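How to cover a work table with kraft paper (and keep it flat)

Posted Sep 24, 2022 by Hauwa Edet

Quick one today. Got asked about this again after the April swap meet so writing it down once.

What you need
Roll of brown kraft paper, wider than the table if you can get it
Painters tape, dark color so you can see it
Scissors, long ruler, a damp rag

Steps

1. Wipe the table. Let it dry all the way. Crumbs show up as bumps later and you will hate them.

2. Roll the paper out curl side down. Leave it 20 minutes. Go do something else.

3. Cut it long — 2 inches extra at each end. My table is 74 inches so I cut 78. Measure yours, dont use mine.

4. Tape one short end underneath. Walk to the other end, pull snug, tape that. Not drum tight, it tears at the corners.

5. Long sides next. Start in the middle and work out. Smooth with your forearm, flat hand leaves dents.

6. Sections, if you want them. Nice for sorting, or when a few people share the table. Mark the edges in pencil first, then lay the long center strip, then the cross strips. Press as you go. Dont stretch the tape, it shrinks back and puckers the paper.

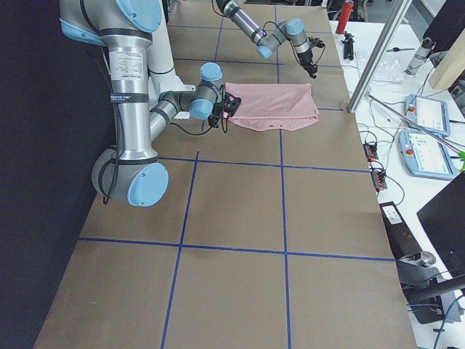
Kraft paper with dark blue tape marking out the sections.

7. Trim whatever hangs down past the edge.

Changing it
Glue spots and small rips, just patch. Big spill, pull the whole sheet. Peel tape slow and low, almost flat to the table. If it leaves gum behind, warm water and a bit of dish soap, then wait untill it's dry before the next sheet.

Leftover strips go in the drawer for wrapping jars.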